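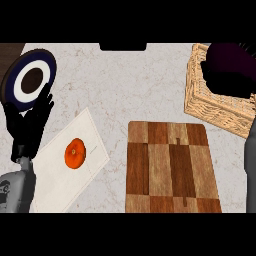
服务机器人导论 课程讲义
第3讲附录:Sesness开放日参观与演示记录
主讲:Onyekachi Ibrahim

一、参观安排回顾

本次参观时间为2020年8月27日,星期四,地点是Sesness的双臂操作实验室。上午看演示,下午分组上机。7月已经交过安全须知签字页的同学不用再交,没有交的请在下次上课前补给助教。

演示分两段。第一段在仿真环境里进行,任务是厨房台面整理;第二段在实物平台Brivis上进行,只演示了空载轨迹。两段用的是同一套控制程序,由Drestusura小组维护,界面上的菜单名称以他们的说明书为准。

二、仿真演示的任务

台面场景里放有盘子、水果、木砧板和编织篮,石纹台面上还铺着一张白色的长方形垫片。两条机械臂各装一只深色的多指手,左手负责拿盘子,右手在篮子一侧工作。演示时看到的左手动作是把圆盘侧立着举离台面,手指沿盘边分开。

请注意这种抓法和上一讲的平行夹爪有什么区别。平行夹爪只有一个开合自由度,夹盘子时接触面小,盘子容易绕接触点转动。多指手可以把接触点分布在一段弧上,抗转动能力好一些,代价是要规划的关节多,碰撞检查也慢。

盘子平放时边缘离台面很近,手指不容易伸到下面。常用的处理办法有:

1. 先压住一侧边缘,使另一侧翘起,再换手指去托。
2. 把盘子推到台面边沿,让一部分悬空后从下方夹取。
3. 两只手配合,一只手抬,另一只手接。

讲解员没有说明演示程序用的是哪一种,作业里请各组自己选一种并写出步骤。

三、双臂的分工

现场有同学问,为什么不让一只手把所有东西都做完。讲解员的回答是按工作空间划分:台面左侧由左臂负责,右侧由右臂负责,中间是共享区。进入共享区之前要先申请占用,另一条臂收到占用信号后停在区外等待。水果和砧板所在的位置属于中间地带,哪条臂去取由任务分配模块决定。

这种做法简单可靠,缺点是等待时间长。Shirazi小组在下午的讨论里提出可以按时间片分配共享区,这个思路我们在第5讲再展开,现在只要求大家能画出占用和释放的状态图。

状态图至少包括以下状态:空闲、申请、占用、作业、释放、故障。故障状态必须能从其他任何一个状态进入,退出时只能回到空闲。

四、仿真参数与运行记录

下午每组领到的配置文件相同,主要数值如下:

控制周期上限:每回合300步
已归档的回合:293
其中标记为“完成”的回合:243
每组可自行运行的回合:3

“完成”的判定条件是目标物体进入指定区域,并且手已经松开。物体进了区域但手还抓着,按未完成处理。有两组在统计时把这种情况算进了完成,请改过来。

未完成的回合共50个。归档文件里有失败代码,含义见下:

E1 抓取前碰撞
E2 抬起后滑落
E3 共享区等待超时
E4 步数用完

一个回合只记最先出现的代码。例如先滑落,之后步数又用完,只记E2。

五、仿真与实物的差别

仿真里物体的质量、摩擦系数和几何尺寸都由配置文件给定,改一行就能重新跑。实物平台上这些量要测,而且会变。同一只盘子擦过油和没擦过油,抓取结果可能完全不同。

另外有两点请记下来。第一,仿真中手指和物体的接触模型经过简化,接触力的读数只适合做比较,不适合直接拿来设定实物的力上限。第二,仿真渲染出来的颜色和阴影与实际相机的画面有差距,依靠颜色阈值找物体的程序搬到Brivis上,一般都要重新标定。

编织篮这类物体尤其麻烦。真实的篮子受力会变形,常见的仿真模型则把它当作刚体。手从上方进入篮口时,篮壁又会挡住相机视线,手腕的位置只能靠关节读数推算。

六、作业

1. 写出从平放状态抓起圆盘的步骤,每一步注明哪些手指接触盘子,以及接触在哪一侧。
2. 画出共享区的占用状态图,用文字说明左臂在作业中发生故障时,右臂应当如何动作。
3. 从归档记录里取两个E2回合,对比滑落前的手指关节角,写半页分析。
4. 选做:设计一个新的任务,把水果放到砧板上,写出初始条件和完成判定。

作业按组提交,封面写清组号和组员姓名。上机时自己跑的回合记录也要附上,文件名保持系统生成的样子,不要改。

七、下次上课前的准备

阅读教材中关于抓取稳定性的一章,重点看力封闭和形封闭的定义。带上计算器。实验室的门禁卡还没有归还的同学,请交到系办公室,下一批参观要用同一批卡。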